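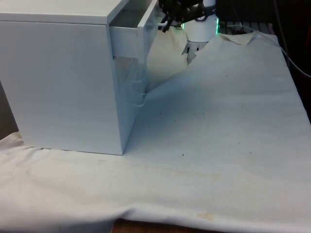 *Drawer demonstration: the gripper at the open upper drawer of the two-drawer cabinet.*

# Open day at Oltico, Braltport - your questions

## When can I come?

The doors are open on Wednesday from 10 in the morning until 4 in the afternoon. The drawer demonstration starts at every full hour and lasts 20 minutes. Please come a little before, as we close the door of the room when it begins.

## Do I need a ticket?

No ticket is needed for the hall. For the drawer demonstration you should write your name on the list at the reception. Groups from schools are asked to write to Preben Bach before the day.

## What will the robot do?

It takes hold of a drawer by the front and pulls it. We show this with more than one piece of furniture, because each drawer has its own size and its own way of sliding. In the Montoya room you can also ask the operator to repeat a movement more slowly.

## Is it the same furniture every time?

No. We change between the small white cabinets during the day. One has four drawers with oval pulls, and with this one the gripper works on the top drawer.

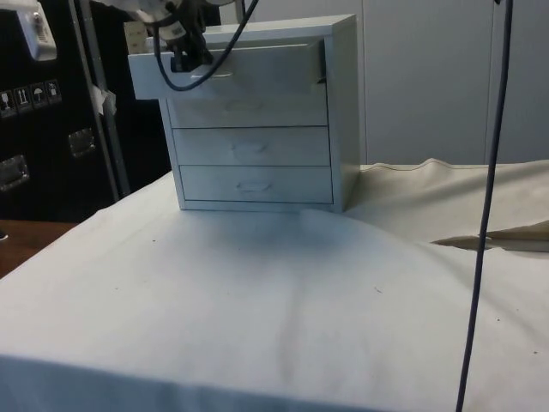 ## May my children touch the robot?

Not while it is switched on. After the last demonstration they may open the drawers by hand - the staff will tell you when.

## Where can I park?

Behind the Carari building, 2 minutes on foot from our entrance. Parking is free for visitors on this day. Bicycles can stand next to the main door.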